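Progress report to the programme manager, Okside
Work package 2: teaching household tasks by remote control
Reporting lead: Nipon Thaweesak
August 12, 2026

14 shares | 3 comments

This report covers the work done since the April review. It deals with the collection of remote-control demonstrations in the simulated kitchen, the first training runs made from them, and the changes we want to make before moving to the real arm at Kododbridge. Spending is reported separately and is not repeated.

The April plan asked for a single operator interface, a fixed recording format and a first body of demonstrations large enough to train on. The interface is in place. Operators steer the arm with a hand-held controller that sets the position and angle of the gripper; the software works out the joint angles. A trigger opens and closes the fingers. We dropped the earlier keyboard control after the first sessions, as it produced long stair-step paths which the trained policy then copied. Recordings made with the keyboard have been kept but are left out of all the figures given in this report.

We have recorded 3798 demonstrations. Each one starts from a random layout of small items on the worktop and ends when the operator marks the task as done or gives up. Failed attempts are stored with a flag. Of the full set, 900 were held back for checking and have not been used in any training run. The held-back set was chosen by layout, so no starting layout appears on both sides of the split.

Joint positions, gripper opening, controller input and the rendered view are all written to one file per demonstration. An early fault caused the controller input to lag behind the rendered view. Guerreiro supplied a corrected driver, and the affected recordings were realigned from the time stamps. A few could not be realigned and were deleted.
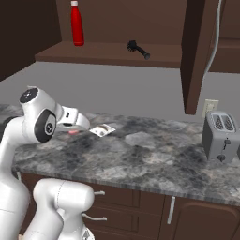
Approach angle remains the main source of variation between operators. Some come in from directly above the item, others sweep in low from the side and straighten up late. Both styles can succeed, but mixing them freely in the training set gave a policy that hesitated between the two. Close spacing makes the matter worse. With a small pink item under the fingers and a flat white packet lying just to the right of the fingertips, a low sweep from the right has to cross the packet before it reaches the target, while an approach from above leaves it alone. We now ask operators to hold the gripper over the target with the fingers angled down before descending, and to make any correction to wrist angle at that height. Sessions recorded under this rule show shorter paths and fewer restarts.

Training was run on two versions of the data. The first used every successful demonstration in the training set. The second used only those that followed the approach rule. The smaller set gave the better result: 80 per cent of test episodes completed, against 71 per cent for the full set. Both were tested on the same held-back layouts. The gain was largest where two items lay close together and small where the target stood clear of everything else. We have not yet tested whether the discarded demonstrations can be brought back with a lower weight, and this is planned for the next period.

Failures under the better policy fall into two main groups. In the first, the fingers close too early and push the item away. This is common with flat or rounded items, where the operators themselves tend to pause and judge the height by eye. The rendered view gives them little sense of depth, and a second view from the side has been added to the operator screen for that reason. In the second group, the arm grasps correctly but stops part of the way through the lift. We traced most of these to demonstrations in which the operator let go of the controller for a moment. The recorder now trims still periods at the end of a demonstration, but those in the middle have to be marked by hand – a slow job, and one that is not finished.

Operator training has been shortened. New operators complete a practice block, watch a replay of their own attempts beside an accepted recording, and then start live sessions. We had planned a written test and have removed it. It did not predict the quality of the recordings.

The Prolell labelling tool has been used for step marking (reach, grasp, lift, place). It works, but export is slow for long sessions and the step names have to be typed in again for every batch. We have written a small script to get round the second problem. We do not ask for a replacement at this stage.

Three matters are open. The real arm at Kododbridge has a slower gripper than the simulated one, and the timing in the present demonstrations will need to be stretched or recorded again. The contact settings for thin items in the simulator need review – packets slide more easily than they should. The choice between hand guiding and remote control for the real arm has also been put off. Hand guiding gives smoother paths, but the operator's arms block the camera, and any recordings made that way could not be pooled directly with the present set.

For the next period we propose to finish marking the mid-task pauses, repeat the comparison with weighted data, and record a short trial set on the real arm by both methods. We ask for a decision on access to the Kododbridge laboratory before the trial is scheduled, as the present booking covers set-up time only.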